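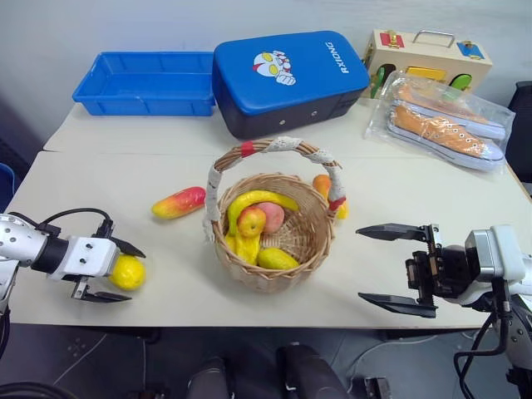 2 min read

Blog > Family > Toys and clutter

Search this site
Type and press enter

We had 50 toys in the front room by June, which I know because I wrote them all down before deciding what to do about them. My daughter is two and a half. She played with four of them.

Mieke Stevens, who used to run the playgroup at Dzene, told me years ago to put most of it away and swap things over every fortnight. I didn't have children then and forgot all about it. This summer I tried it.

The rules are simple. Six things out at a time, the rest in the hall cupboard. One thing to build with, one thing to push or pull, two books, one puzzle and one thing with catches or doors on it. Latches have been the big success. She will sit with a brass latch for 20 minutes, and she won't give a singing toy two.

Swapping is best done after bedtime. I did it once in front of her and we had tears over a plastic duck she hadn't touched since Christmas.

Not all of it worked. Jigsaws lost pieces in the cupboard, so they now go in freezer bags. Teddies are exempt - I tried rotating those and will not be trying again. My mother also brings something new each visit, and I have stopped arguing about that.

We gave 20 toys away in the end. The cupboard door shuts again.

Next time I'll write about books, and where to keep them when you have no shelves.

Contact | © Helju Kivi | Back to top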